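Wovholm three-seat sofa, burnt orange – my review after one winter

Print this page | E-mail this page

We bought the Wovholm in October, when we moved to Firnivstead and the old sofa did not go through the new door. I promised my friend Fatemeh Soltani that I would write down my opinion after I had used it properly, so I am doing it now, in April. I paid the full price in the shop, 1,000 pounds with delivery, and I have no connection with the seller.

Delivery and putting together

It came on the day they said, in two parcels. The legs are in a small bag which is fastened under the seat with tape, and I searched for it for a long time before I looked there. The screws went in without trouble. The instruction sheet has drawings only, no words, and drawing four shows the back legs turned the wrong way. If your sofa leans backwards, turn them round.

Measure your stairs before you order. The delivery men will carry it up one floor, but for the second floor they ask for 19 pounds more, and this was written only on the back of the receipt.

Sitting on it

The seat height is 46 centimetres. For me this is good. My mother-in-law, who has a bad knee, can stand up from it without help, and with the old sofa she could not. The seat is quite firm, and in the first weeks I thought we had made a mistake. By Christmas it was softer, although the place nearest the window is softer than the others, as my husband Kamran always sits there.

The back is not high. It supports the shoulders but not the head, so for a long film I put a pillow behind me. To sleep on it for a whole night is possible for a person who is not tall. My cousin Afshin slept there for a week and complained only about the armrest.

The fabric

The colour was my biggest worry. In the shop, under the strong lamps, it looked almost red. At home in daylight it is a warm orange, and in the evening it becomes more brown. We have a grey floor and white walls and I like it very much.

The fabric does not hold crumbs, but the buttons in the back do. I clean them every two weeks with the narrow brush of the vacuum cleaner. Tea came out with cold water and a little soap. Blue pen did not come out completely – you can still find the mark if you know where it is. The covers cannot be taken off, and for a family with small children I would say this is the main reason to choose another model.

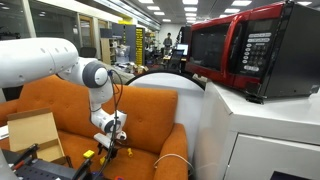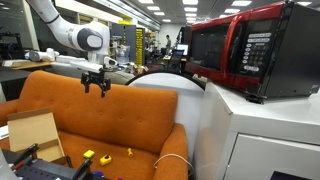
The buttoned back and the orange fabric.

Compared with the Drikero

Before we decided, we also tried the Drikero, which Azadeh Salehi has at her house. It is softer from the first day and has removable covers, but it is deeper, and my feet do not reach the floor when I sit right back. It was also 314 pounds more expensive at that time. If I had a bigger room I would perhaps think again.

My opinion

I would buy the Wovholm again in the same colour. I take away one star for the covers and half a star for the instruction sheet.

Three and a half stars out of five.

Contact | Copyright Eze Home Reviews | Back to top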